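I have my doubts about any town that calls a fee a "welcome." Pludgate now charges day visitors 90 cents to cross its footbridge, and we're told this will save the place. 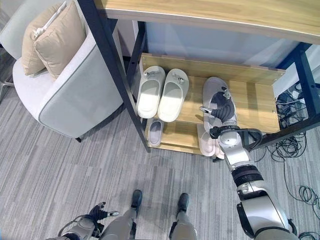

Save it from what? The council's study covers 2 weekends.

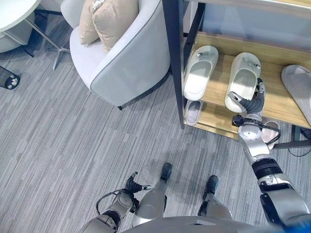 Katura wrote in to say that small fees add up and I should try fixing a bridge for free. Fair enough — but where's the repair budget?

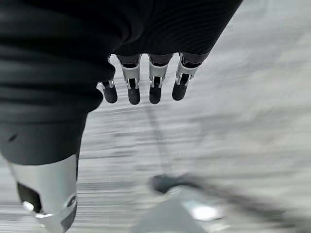 Skinbridge tried this first. It raised 911 dollars in a season, and the collection booth cost more. People pay for what they can see, and a plain gray floor under your feet doesn't look like money spent. Neither does a bridge deck.

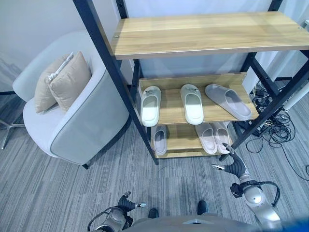

PLUDGATE, July — The fee stays, pending review. I'd like to know who reviews it.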